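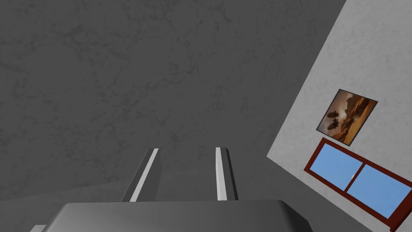 Braller opens second phase of Hurnton apartments

HURNTON, June – Residential developer Braller has opened leasing for the second phase of Cundik Court, its rental community on the east side of Hurnton. The new phase adds 216 apartments in 3 buildings, with floor plans starting at 700 square feet.

First residents are expected to move in before the end of summer. Leases run for 12 months, and renters already living in the first phase can transfer to a new unit without paying a second application fee.
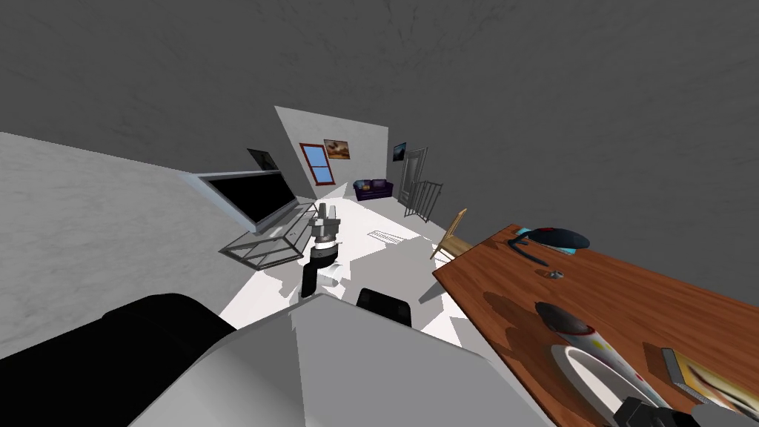 Living area interior with gray ceiling, a light marbled wall and framed pictures.

The second phase was designed by Tedesco, the architecture firm that also drew up the original site plan. Heat and water are included in the rent. Each building has a package room, bike storage and laundry on the ground floor – a change from the first phase, where residents share one laundry building.

Braller has set aside 17 of the new apartments for renters who work for the Hurnton school district. Applications for those units close at 5 p.m. on the last day of June.
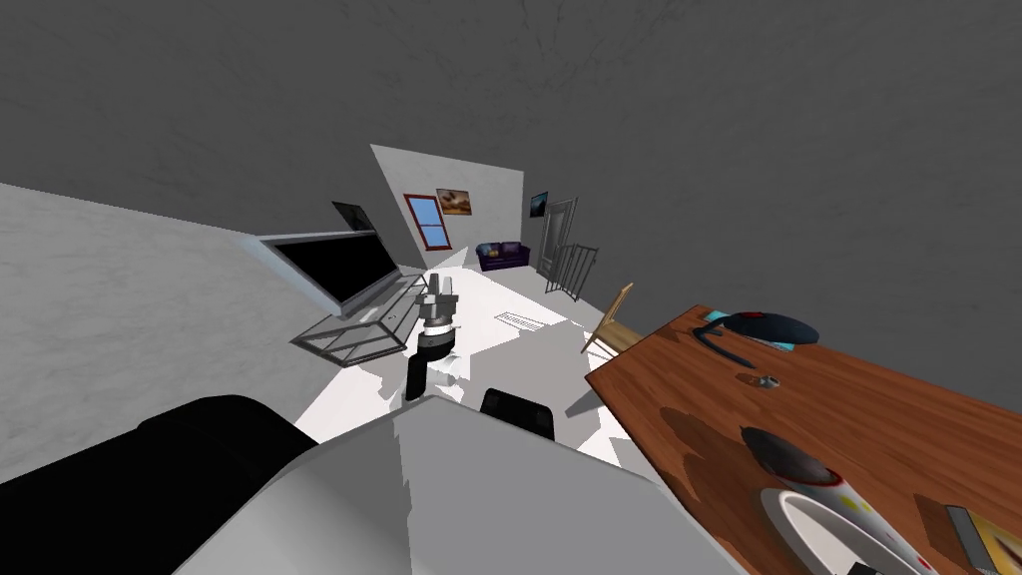

Interior view at Cundik Court, phase two.

The leasing office is in the first-phase clubhouse and is open from 9 a.m. to 6 p.m. Parking for visitors is on the north side of the building.

About Braller

Braller builds and manages rental housing in Hurnton and nearby towns. The company handles leasing and maintenance with its own staff.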